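**Re: moving the evening satsang online for good?**

**shivam_d** wrote:

Right, so the Grenent group met after the programme and the upshot is they want the evening reading on Fititz calls only from April. No more hall. I said I'd ask on here before anyone signs anything. Thoughts pls, keep it civil

---

**Reet K.** wrote:

Against. Sorry. I've done the calls for two winters and it isn't the same, half the cameras off, someone's kettle going during the verses. The hall is the only place I hear the book read aloud by a person in the room.

---

**iestyn_m** wrote:

> half the cameras off

Mine's off becuase the kids are in pyjamas Reet, not because I'm asleep. I'd lose the reading altogether if it went back to hall only. 11 miles each way and no bus after six.

---

**Reet K.** wrote:

Nobody said hall only. Both is what we have now. Why does it need changing

---

**shivam_d** wrote:

Money. Hall wants 2000 for the year, up front. Donations don't cover it. Dwynwen has the sums, I don't.

---

**Dwynwen Rosser** wrote:

Sums, quickly, am on my break. We can do the hall till summer as things are. After that we're short unless the kitchen money goes in, and that was given for prasadam so I'm not moving it without asking the people who gave it. Would rather we went fortnightly than packed it in.

Also whoever has the second harmonium, please bring it back – Odano side door, key is with me.

---

**radymyr_t** wrote:

Fortnightly is how it ends. Seen it at my last place. Fortnightly, then monthly, then it's four people and a festival. Keep it weekly or be straight about closing it.

And I don't think a call is sanga. You can't serve anyone through a laptop. Somebody has to carry the chairs, wash the pots. That was most of my training tbh.

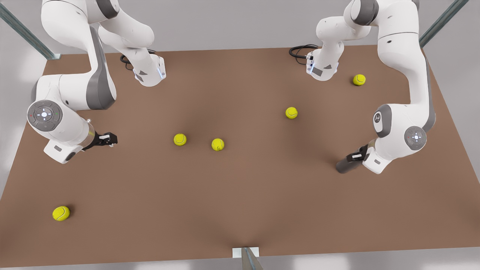 *Two robot arms over a brown table with tennis balls on it (computer-rendered)*

Not saying people at home aren't sincere. Iestyn you know I don't mean you.

---

**iestyn_m** wrote:

Bit feels like you do mean me though. I transcribe the classes every week, four hours sometimes. Is that not service? Genuine question

---

**radymyr_t** wrote:

It is. Worded it badly. I use your transcripts.

---

**Dwynwen Rosser** wrote:

Can I suggest Essien's back room? Smaller, no kitchen, but they let the meditation lot have it for next to nothing. Shoes off is fine with them, I asked once. Incense probably not.

---

**Reet K.** wrote:

No kitchen is a big thing for me but I'd take it over nothing. Could cook at mine and carry it over. Would need a car for the big pot.

---

**shivam_d** wrote:

I've got a car. Ok so – keep the call running from Essien if the wifi's any good, weekly, same time. Will go and look at the room tomorrow, 4 o'clock if anyone wants to come.

@radymyr still not agreeing with you on the laptop thing btw. My mum hasn't left her flat since her hip and she listens to every single reading.

---

**radymyr_t** wrote:

Fair. We can disagree. I'll come at 4, want to see where the stairs are before we promise it to the older ones. Does anyone know if theres parking

---

**iestyn_m** wrote:

Parking round the back, two spaces, one's always got a skip in it.

Who's reading this week? I've got chapter 11 down but no name next to it

---

**Reet K.** wrote:

Me. Chapter 11, second half, we stopped before the prayers last time.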